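Review: Flukent hand gripper, after one month of use
Posted 26/03/2025 by Edgars Lapiņa

I bought the Flukent hand gripper with my own money, and I have used it for one month in my small workshop. I make shelf-picking demonstrations for a company that packs cosmetics and pharmacy goods. English is not my first language, so please excuse me if some sentence is stiff. I try to be exact instead.

For those who have worked only with teleoperation, I should explain how my work changed. Before, I sat at a desk with a leader arm and moved the real robot from a distance. It is a good method, but tiring, and my old arm had a small delay which I never learned to like. With the Flukent I hold the gripper in my hand, walk to the shelf and do the task myself. The camera records what the fingers do, and later the software turns the recording into a path for the robot. The robot can stay switched off in another building.

What is in the box

The gripper with its camera, two pairs of soft pads, a charging cable, a small screwdriver and a printed guide. The guide is 6 pages long and half of it is about charging. The setup for the markers on the fingers is described in one paragraph, and I had to read it several times. In the end I wrote to the seller, and a person named Liis Mägi answered me on the same day with a much better text. I wish that this text was in the box.

In the hand

The handle is comfortable for a medium hand. My colleague Sarmīte Kuusk has small hands, and for her the trigger is too far away. She can close the fingers completely only if she moves her thumb to an unnatural place, and after half an hour she feels it in the wrist. There is no adjustment for this. It is my biggest complaint about the hardware.

The trigger itself is very good. It is smooth over the whole travel, and I can stop the fingers halfway and keep them there. With my old leader arm, half open was always a guess.

The pads

I was suspicious of the soft pads, because on a cheaper tool I had pads that became shiny and slippery after two weeks. These have fine ribs across the face, and they still hold well. With squeeze tubes I needed some practice. A tube is soft in the upper part and stiff near the cap, and if I press high, it leans. Now I go low, stop with the fingers open on both sides, check that the gap is equal, and only then close. 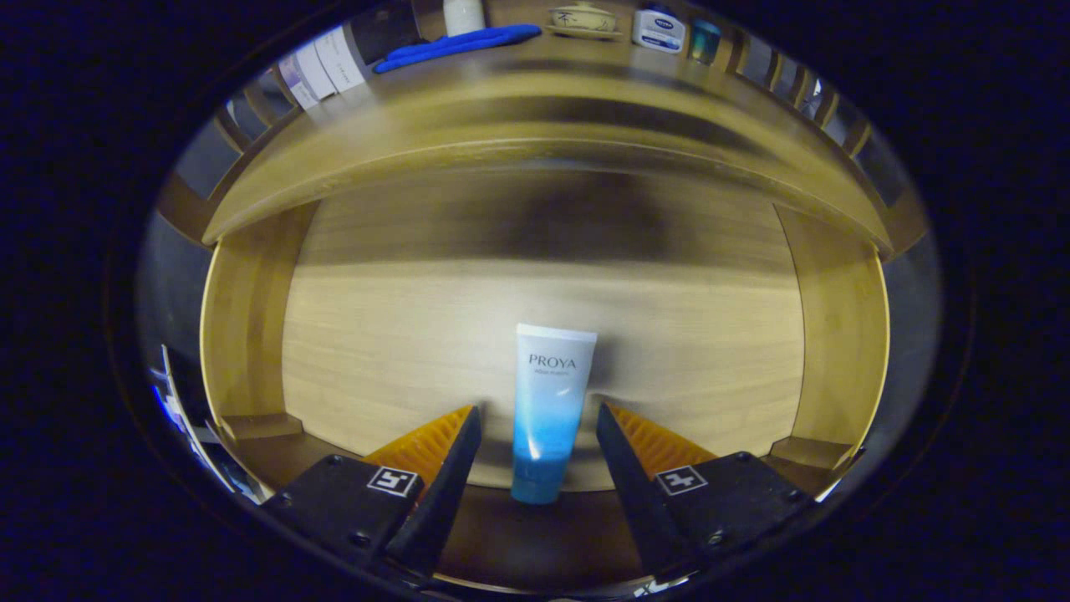

A PROYA tube standing on its cap in the wooden compartment, with the fingers still open around it.

I make this little stop in every demonstration. When I did not make it, the robot copied my hurry and pushed tubes over. Diarmuid Hanrahan, who trains the models from my recordings, asked me to hold still for 2 seconds before each closing, and the difference in his results was clear already in the next batch.

The camera

The view is very wide. I see the fingers, the object and a good part of the shelf at the same time, which helps the software to know where the hand is. The price for this is that straight boards look bent at the sides. For the first days I did not trust what I saw on the screen, and I aimed too far to the left. After that the eye gets used to it. The middle of the picture is reliable enough, and I try to keep the object there.

Please think about your light. A lamp directly in front gives a bright spot on white packaging. I moved mine a little higher and to the side for glossy boxes, and for matte ones I leave it.

The software

The recording part is simple. One press starts, one press stops, and the file has a number and a time. I have now 3,009 demonstrations saved, and I lost only a few of them, all in one evening when the battery was nearly empty. The warning for low battery is a small light on the back of the handle, where my palm covers it.

The review screen is weaker. I can delete a bad recording, but I cannot cut the beginning or the end of it. So if I do a perfect pick and then bump the shelf on the way out, I must throw everything away or export it to Stillgate and trim there. I use Stillgate anyway, but not every buyer has it.

Compared with remote control

For slow and heavy things I would still choose to drive the real arm. With the gripper in my hand I can reach into positions which the robot cannot reach, and the tool does not tell me so. I discover it only later, when the path is rejected. Merike Petrauskas from the packing company made a good suggestion, and I put a strip of tape on the floor where the base of the robot would be. I stay behind it when I record.

For small things in narrow compartments the hand gripper wins easily. I work faster, I make fewer mistakes, and my shoulders do not hurt in the evening.

My rating

Build: very good
Comfort: good for medium and large hands, poor for small hands
Pads: very good
Recording: good
Review screen: weak
Printed guide: poor

I will keep it. In April I plan to order a second one for Sarmīte, if the seller can offer a shorter trigger by then. Liis wrote to me that they are testing one, but she did not give a date.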